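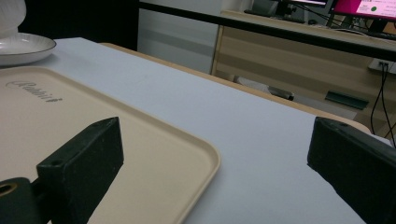 In Defense of the Plain Tray

I have lived in the same apartment in Clilluvton for 27 years, and in that time I have given away a bread machine, two coffee tables and a set of fondue forks I had hauled all the way from Unholm. I have never given away a tray. My favorite kind is the beige plastic one, rectangular, with rounded corners and a low rim, the sort of thing you can set down on a white table and forget until you need it. If it has a word like "Rabbit" pressed into it in curly letters, so much the better — I like a tray with a bit of a name to it.

My feeling, and I know there are people who will argue with me (my sister paid 88 dollars for a walnut one at Leclerc and is very happy with it, thank you), is that a tray should be cheap enough to use without worrying. Mine holds the mail, the keys, a cup of tea that I fully intend to finish, and on Tuesday evenings whatever I'm in the middle of mending. When supper is ready the whole muddle gets lifted up and carried off to the dresser, and there's the table again, ready for plates.

You can buy drawer dividers, of course, and those stacking boxes that Zulleck sells, and I've tried both. They ask you to decide where everything belongs, and at six o'clock with the potatoes boiling I don't want to decide anything. A low rim is all the organizing I can manage at that hour, and I've come to think it's plenty for most kitchens.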